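Lodstead College halls trade hot meals for snack boxes

Students at Lodstead College who pay for a full meal plan will get their dinners in a box until further notice, after the college closed its main dining hall with a day's warning in October.

The closure affects 1,000 students in three residence halls. An email sent at 11 p.m. blamed "ventilation works" and wished everyone a productive midterm season. 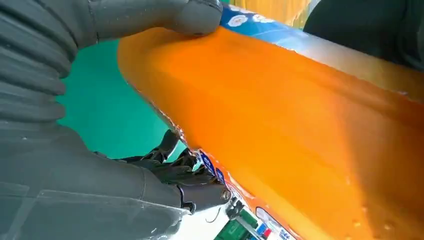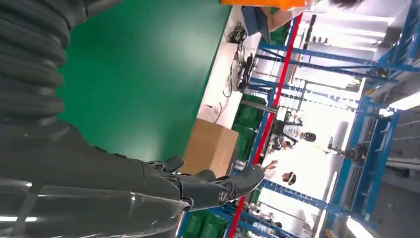
The boxes are handed out between 4 and 5 p.m., an hour when a good share of the people they are meant for are in class. Students have been told to bring their ID, form one line and keep moving. Iqra Mirani, a sophomore in Skatberg Hall, said her first dinner held a bread roll, a second bread roll and a sachet of mustard. She had asked for the vegetarian option and concedes that she got it. Her roommate fared better with a large orange package of the sort above, though it was bought at the corner store with her own money. Meal plan charges have not changed.

A petition asking for a partial refund had 181 signatures by the next morning. The college replied that the boxes offer "equal value in a portable format" and that refunds would be looked at in the spring, by which time many of the signers will have graduated or learned to cook.

Waqas Magsi, director of student services, said the hall's fans had failed an inspection and there was no safe way to keep the kitchen open. He declined to say when the inspection took place. A notice taped inside the kitchen door, seen by several students, puts it in the summer.

Some faculty members have stepped in. Farzana Bugti, who teaches chemistry, has moved her afternoon lab back by 20 minutes so her students can reach the line before it shuts. The registrar's office has since written to remind her that schedule changes need approval.

The college says hot food will be back "as soon as practical." Mirani is keeping the mustard.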